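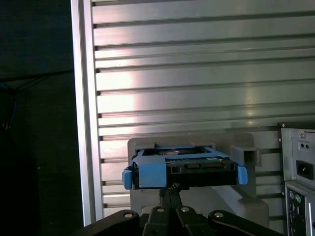 I met Milovan Matić at the diner in Lernville, because he told me his house was too full of boxes to sit down in. He wasn't kidding (I went over later and had to turn sideways in the hall). Milovan has been recording old folks from Kundport telling stories since he was 20, and he's got 132 tapes' worth copied over to the computer so far.

"I started with my aunt," he told me over a very large plate of hash browns. "She knew every family on the river road and who they were mad at. I figured somebody ought to get that down."

I asked how he picks people and he laughed at me. "Pick? They call me! Then their cousin calls to say the first one got it all wrong."

My favorite is the ferry story, which he has in 7 versions. In one the ferryman rows off with the wedding cake still on board, and in another it's the bride's mother. Milovan won't say which he believes, but he does a great impression of the lady who swears it was a goat.

The copying part is slow. A tape plays at the speed it plays, so he puts one on while he cooks dinner and half listens. "I've burned a lot of onions," he said. Then he types up who's talking and what town they're from, and saves everything twice. One copy stays with him and the other goes to his sister in Danladi, who keeps it in her linen closet.

I wondered if anybody ever asks him to take something out. "Sure, all the time. One fellow called me back over his own brother's fishing story. I took it out. It's his family, it's not mine."

He's giving a listening night in May at the old Andutel building, with coffee and folding chairs, and he'd love for people to bring their own tapes. I'm bringing my grandpa's, if I can find the box. Milovan says to check under the stairs first.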